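Ticket: Worktop in second-floor kitchen, things sliding and sticking
Reading time: 4 minutes

Raised by: Warrick Quinlan
Picked up by: Kalliopi Yordanov
Status: Closed, with grumbling
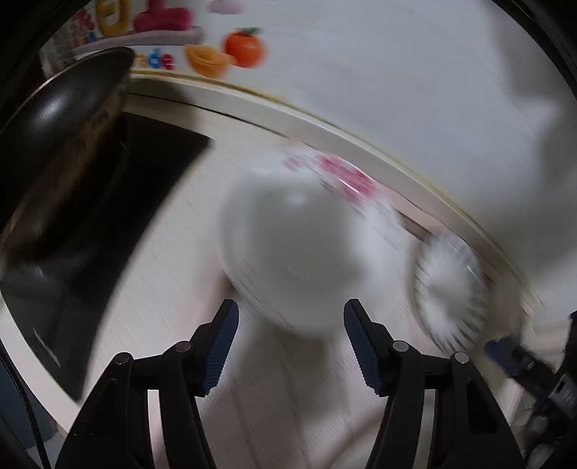 Original report, W. Quinlan

The worktop by the window has developed opinions. Put a bowl down on the curved part and it either skates towards the front or glues itself to the surface, depending, as far as I can tell, on who is watching. I have cleaned it with the usual spray and a cloth. I have cleaned it again with the same spray and a different cloth. Please advise before I start eating out of the packet.

Other things that may be relevant: the round white bowl is the worst offender. The fluted dish stays where it is put, but it lives up by the back edge and hardly gets used. The package with the pink print leaves no mark that I have noticed.

Reply, K. Yordanov

Thanks, Warrick. Which spray is the usual one? There are 2 under the sink and they both claim to be it.

Reply, W. Quinlan

The Plesemix one. The other belongs to Omerović, who fitted the blinds and left it behind, and I wasn't brought up to use another man's spray.

Reply, K. Yordanov

Plesemix is the polish. It's meant for the cupboard doors. The degreaser is the one with no cap. So the worktop has been polished at least twice, possibly for months, which would explain the skating. The sticking I can't explain yet. Could you try the following, in this order, and write down what happens:

1. Clear everything off, including the packages.
2. Hot water and a drop of washing-up liquid, well wrung cloth.
3. Rinse. Use clean water this time, please.
4. Dry with a tea towel that is itself dry.
5. Put the bowl back and leave it for 40 minutes. Then try to lift it.

Reply, W. Quinlan

Done. Notes as follows.

Step 1 took longer than it should have. Once the dish came away from the back there was a line of old crumbs along the join that I would date to September.

Step 2, the water went grey. Step 3, it went a bit less grey. Step 4, no dry tea towel in the building. Used kitchen roll.

Step 5, the bowl no longer skates. It still sticks, though not as badly. When I lifted it there was a small noise like somebody peeling a plaster off, and everyone at the table looked at me.

Reply, K. Yordanov

Right, so that's half of it. Turn the bowl over and run a thumb round the foot. Anything tacky?

Reply, W. Quinlan

Yes. There's a ring of gum where a price label used to be. Tolero, by the look of what's left of it. I have been washing the inside of this bowl with great care for as long as I've worked here and it had never crossed my mind that it had an underneath.

Reply, K. Yordanov

Cooking oil on a bit of kitchen roll, leave it 16 minutes or however long your tea takes, then rub and wash up as normal. Don't use a scourer, it'll only mark the foot and then that will scratch the worktop and I'll have another ticket.

Reply, W. Quinlan

Label gum is off. Bowl goes down, bowl stays down, bowl comes up again. I have tested it with cereal and without. The dish is back in its place, on the far side of the packages, and nobody has asked after it.

One remaining matter. Now that the polish has gone you can see every cup ring on that side. They were probably there before. I'm told this is "cosmetic".

Reply, K. Yordanov

It is cosmetic. Bicarb paste on the rings if they bother you, wipe off, rinse. I've written DOORS ONLY on the polish in marker pen and put it in the tall cupboard – the degreaser now has a cap, borrowed from something else, so if you find a bottle without one that's why.

Sandedis are coming about the dripping tap on 18th February and will need the worktop clear on the sink side. I've told them it's clean. Please don't make a liar of me.

Closing this one. Reopen if it starts skating again.

Reply, W. Quinlan

The bottle without a cap is the washing-up liquid. Raising separately.

Recent tickets
Kitchen tap drips when the other tap is off
Washing-up liquid has no cap
Tea towels, absence of
Blinds stuck halfway, meeting room
Fridge shelf labels: who is "M"?

Questions about a ticket? Ring the building desk or leave a note in the tray. Back to top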